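How to Pack Food for a Long Train Journey

Last updated 7/24/18

The night train from Kergate to Plostov takes 39 hours when it is on time. There is a dining car for a part of the way, but it closes early and in April, when the season has not started, it is not attached at all. I have made this journey many times, first as a student and later with my family, and I made most of the mistakes you can make with food on a train. In this page I write down how I do it now. You can use the same method for a long bus ride, only then you need less, as the bus stops more.

Step 1. Count meals, not days

Write on a paper the hour when you leave and the hour when you arrive. Between them mark every breakfast, lunch and dinner. For the Plostov train this gives five meals, or six if you are a person who eats before getting off. Add one more meal for delay. Then mark the long stops, where you can go down to the platform and buy something warm. I do not plan a full meal on such a stop – the women with the pies are not always there – but I leave some room for it.

Step 2. Decide what will be eaten first

Fresh things go in the first half of the first day. Boiled eggs, cooked chicken, cheese that is soft and everything with mayonnaise belong to the first lunch, and only if you carry them in a cold bag. What is not finished by dinner I throw away, even if it hurts me. For the second day take bread with a hard crust, hard cheese, whole cucumbers, apples, nuts, and things which are closed in their own package.

Do not cut vegetables at home. A cut cucumber is sad after three hours and everything near it becomes wet.

Step 3. Use the hot water

Every car of the Flutell line has a boiler at the end of the corridor, next to the conductor. The water is hot enough for tea, instant porridge, dry soup and noodles. Take a cup with a handle and a lid. A cup without a handle is dangerous in the corridor when the train goes over the switches.

For porridge I prepare the portions at home: 60 grams of oats, a spoon of milk powder, a little salt and raisins, all in one small bag. In the morning you pour it in the cup, add water, cover it and wait until you have made your bed. For tea I take Sulemana in bags, two for each person per day, and sugar in a jar from vitamins.

Step 4. Choose the snacks

The snacks are where most people buy too much. On the train you sit, you look from the window, and the hand goes to the bag by itself. Before packing, I put all the packages on the table together, and only then I choose. Big bags of chips are full of air and take the place of a sweater. Chocolate melts when the heating is strong. Small packages are more expensive by weight, but when you open one, the rest stays fresh, and you can offer one to the neighbor without both of you putting hands in the same bag.
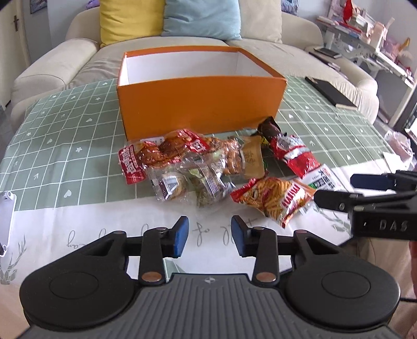 A reader wrote to me after the first version of this page that she does not agree with the small packages. In her opinion they make too much garbage for one little bin, and it is better to buy one large bag of crackers and divide it at home into cloth bags or boxes. She has done so on the Plostov train with two children, and she says that the crackers were still good on the second evening. She also wished that I say something about salt, because her children drank all the water after the first bag of salted peanuts.

I think she is right about the salt. Take unsalted nuts if you can find them, and keep the salted ones for the last hours. About the boxes I am less sure. They are good for the food, but when they are empty you still have to carry them.

Step 5. Pack in the order of eating

Use two bags. The first one is for the day when you leave and stays with you at the seat. The second one goes under the lower bed and you do not open it until the next morning. In each bag the heavy things are at the bottom and the bread is on top. In the side pocket put:

a small knife that folds
a spoon
paper towels
salt in a twisted piece of paper
three empty bags for garbage

Children under the age of reading should have their own little bag with the same number of snacks in it, otherwise there will be discussions.

Step 6. Water

The boiler water is fine for tea, but it needs long to cool. Bring two big bottles for each adult. In car number 81, where I slept the last time, the boiler was out of order until the morning, and I was happy to have the second bottle.

What it costs

With the shopping done at the market in Kergate, I spend 3000 for two people, both ways, with the tea included. The same meals in the dining car would cost more than double, and you would still want something to eat at midnight.

When you arrive, give the unopened food to someone who travels in the other direction, or keep it for the way back. Check the dates on the milk powder.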